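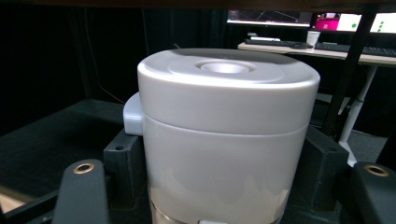 "What do they pay you when somebody plays the song?"

"A third of a cent, before the label takes its half," Raed Srour said.

Shayne Ngata wrote that down. He was nineteen and had driven in from Pernerville to ask whether he should sign. The contract was on his knees, still in the envelope. It came from Filwood, the same label that had put out Raed's two records.

"And the song they used in the commercial?"

"That was different. That was a check for 3,000. Tamer Daher wrote the bridge, so he got part of it. I fixed the van with mine."

Raed opened his laptop and turned it around. The June statement ran to eight pages. Most of the lines were for fractions of a cent, from countries he had never played in. The total at the bottom was $237.

"For the month?" Shayne asked.

"For the quarter."

Shayne looked at it for a while. Then he asked how many people had been at the Kornport show, the one his sister still talked about.

"It was full. They ran out of chairs." 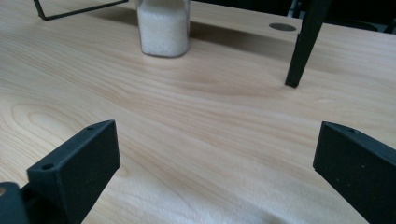 2. The Envelope

Shayne signed nothing that afternoon. He called Issa Tarawneh from the parking lot and read her the clause about masters, twice, slowly. She told him to cross it out and send it back.

"They'll say no," he said.

"Then they say no."

He borrowed a pen at the gas station - a blue one that skipped - and drew a line through the clause on the hood of the car. He put his initials next to it. Then he drove home with the radio off, working on the second verse.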